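课程项目报告:室内小型磁环天线的制作与测量

作者:Nima Ahmadpour
课程:无线电工程实践

一、为什么选这个题目

我住的宿舍楼在五层,窗户只能打开一条小缝,楼顶也不允许学生上去。我从上个学期开始学习业余无线电,很想收听短波,但是长的导线天线在这里没有地方架。老师给我们三个题目,我选择了小型磁环天线,理由是它体积小,可以放在房间里面,而且计算的部分也比较清楚,适合写报告。

开始以前我对这种天线的了解很少。我读了教材里关于环形天线的一章,又读了Papadakis写的一本小册子,是实验室书架上的,纸已经发黄了。小册子里讲怎样用厨房里的东西做线圈骨架,我没有照着做,但是里面解释电容和带宽关系的那一页对我帮助很大。

本报告写的是接收天线,没有做发射试验。我还没有取得操作证,所以发射的内容不在范围之内。

二、基本原理

小型环形天线的周长比波长短很多。一般的书上写,周长小于波长的十分之一时,可以认为环上各点的电流差不多相同。这时环可以看成一个电感,和一个可变电容并联以后,在某一个频率上谐振。改变电容,谐振频率就改变。

谐振频率的公式大家都知道,等于一除以二π乘以根号LC。我在这里只说明两点。第一,频率和电容的平方根成反比,所以电容要变化到原来的四倍,频率才降到一半。第二,环的品质因数很高,通带很窄,转动电容的时候,稍微多转一点信号就没有了。第二点在纸上看起来简单,在真正操作的时候却是最麻烦的事情。

环形天线对磁场敏感,对附近的电场干扰不太敏感,这是很多人在城市里用它的原因。它还有方向性:环的平面对着电台时信号强,环的轴线对着电台时信号弱。方向图像数字8。如果干扰来自一个固定的方向,可以转动环,让零点对准干扰源。

三、材料和制作

主环我用铜管,弯成圆形。弯铜管是我第一次做,开始的时候弯得太急,有一处压扁了。同学建议先在管子里灌细沙,再把两头堵住,慢慢绕着一个圆桶弯。第二根管子按这个方法做,结果好得多,只有接近开口的地方有一点不圆。

可变电容是从旧收音机上拆下来的空气电容,收音机的牌子是Okard,外壳坏了,里面的电容还可以用。这个电容一共有2组动片,我把它们并联。拆的时候要注意,动片很软,不能用螺丝刀去撬。拆下来以后我用酒精擦了一遍,又用吹气球吹掉灰。

耦合环用普通的绝缘导线,直径取主环的五分之一。它放在主环里面,在电容的对面。耦合环接同轴电缆,电缆上套一个磁环,目的是减少电缆外皮上的共模电流。

支架是木头做的十字架,底座也是木头。最早我用金属底座,因为它重,不容易倒,可是测量时发现谐振点和计算的相差很大,后来换成木头底座,再压一袋沙子。

焊接的部分要特别写一下。铜管很粗,散热快,普通的小烙铁温度不够,焊锡堆在上面像一个小球,看上去焊好了,用手一拉就掉。我从实验室借了Hosley牌的大功率烙铁,先用砂纸把铜管磨亮,涂助焊剂,再焊。焊点的电阻对这种天线的效率有很大的影响,环本身的辐射电阻非常小,多出来的一点接触电阻就会把灵敏度降低。

四、调谐机构

用手直接转电容有两个问题。一个是转得太快,另一个是人的手靠近时频率会移动,手离开以后又移回去。我试过加一根塑料的长轴,手的影响小了,但是还是转得太快。

后来我加了减速装置,用两个大小不同的塑料轮和一根皮带。皮带有时候打滑,调到某个位置以后,它会慢慢回来一点。我在小轮上缠了一圈砂纸,打滑减少了,但是没有完全消失。这个问题到交报告时也没有彻底解决。如果用蜗轮蜗杆应该更好,可是我找不到合适的尺寸。

五、测量方法

测量分成两部分。第一部分用天线分析仪看谐振频率和驻波比。第二部分用接收机听实际的电台,和一根普通的室内导线比较。

第一部分在实验室做。分析仪接在耦合环的电缆上,电容从全部旋进开始,一点一点旋出,每次记录谐振点。为了读数准确,每一个位置我都等读数稳定以后再写下来,并且人退后一步。分析仪的扫描点数设置为1000,点数太少时,因为通带窄,最低点容易被跳过去。第一次测量我用的是默认设置,结果曲线上有几个位置好像没有谐振,我还以为电容坏了,白白拆了一次。

第二部分在宿舍做,时间选在晚上,短波的传播条件比较好。为了公平,我在两个天线之间用一个开关切换,接收机的增益固定不动。比较的内容是信号强度和背景噪声,强度从接收机的表头上读。这种表头的刻度不一定准,所以我只比较差别,不写绝对值。

六、结果

谐振范围的下端和计算符合得比较好,上端比计算的低。我认为原因是分布电容,计算时我没有把接线和支架的影响放进去。把接线缩短以后,上端提高了一些,但还是没有达到计算值。

收听的结果可以分成三种情况。在较低的频段,环形天线的信号比室内导线弱,可是噪声弱得更多,所以听起来反而更清楚。在中间的频段,两者的信号接近,环形天线的噪声还是比较小。在最高的频段,区别不明显,有几个电台用导线听更好。

方向性的试验也做了。宿舍楼道里有一盏灯的电源干扰很大,发出连续的嗡嗡声。我把环慢慢转动,到某一个角度时嗡嗡声几乎听不见,而想听的电台只减弱了一点。这是整个项目里我最高兴的一个晚上。那天听到一个女性节目,英语的,名字叫Women,讲农村学校的事情,信号一会儿强一会儿弱,我听了9分钟以后它就没有了。电台的呼号没有听清楚,所以没有列在表里。

阴天和晴天的差别我本来也想比较,但是2月份考试多,记录不完整,这部分数据没有使用。

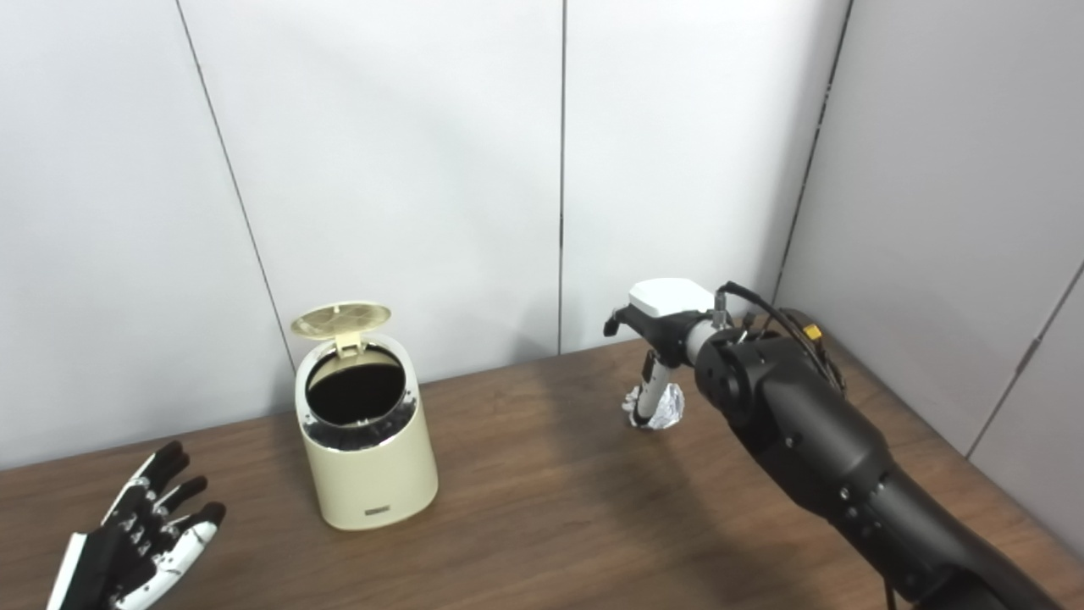 图2 木纹桌面与浅色板墙

七、误差和问题

误差的来源主要有下面几个。

电容没有刻度盘。我用纸做了一个圆盘贴在轴上,用铅笔画线,读数最多准到半格。纸受潮以后有一点变形,后来用透明胶带封了一层。

房间里的金属物品。暖气片、床架都会影响谐振点。把天线从窗边移到书架旁边,谐振点就变了。所以不同位置的数据不能放在一张表里直接比较,我在附录中分开写。

接收机的供电。用电源适配器供电时底噪明显升高,用电池时底噪低。前面几天的记录是用适配器做的,我后来全部用电池重做了一遍,旧的记录保留在笔记本里,没有删除。

还有一个是我自己的问题。我在开始阶段没有写清楚每次测量时环的方向,有一页数据因此不能用。现在我的记录表第一栏就是方向。

八、讨论

老师在中期检查时问我,为什么不加前置放大器。我的想法是这样:接收机在短波的灵敏度已经够了,限制收听的是外部噪声,放大器会把信号和噪声一起放大。但是在高频段,环的输出确实很小,这时加一个低噪声放大器可能有用处。我没有时间试验,这里只能写是一个推测。

另外,环的直径再大一点,低频段的效率会提高,可是放在宿舍里就不方便了,室友已经对现在的尺寸有意见。多绕一圈也可以增加电感,但是上限频率会降低。怎么选择要看主要听哪一个频段。

九、以后要做的事情

调谐轮要换掉。计划用步进电机代替手动,这样人可以坐在远处调,手的影响就没有了。电机的驱动电路会不会带来新的干扰,需要先试。

耦合环的位置也值得再研究。我只试了两个位置,在电容的对面和偏一点的地方,后者驻波比差。

计算部分我想把分布电容加进模型,重新和测量比较一次。

十、致谢

感谢实验室老师允许我在周末使用分析仪,感谢同学教我弯铜管的方法。中文不是我的母语,报告里的语法由两位同学帮我看过,如果还有错误,是我后来修改时造成的。

最后一次测量的日期:3月6日,星期六

附录一为谐振频率记录(窗边),附录二为谐振频率记录(书架旁),附录三为元件清单。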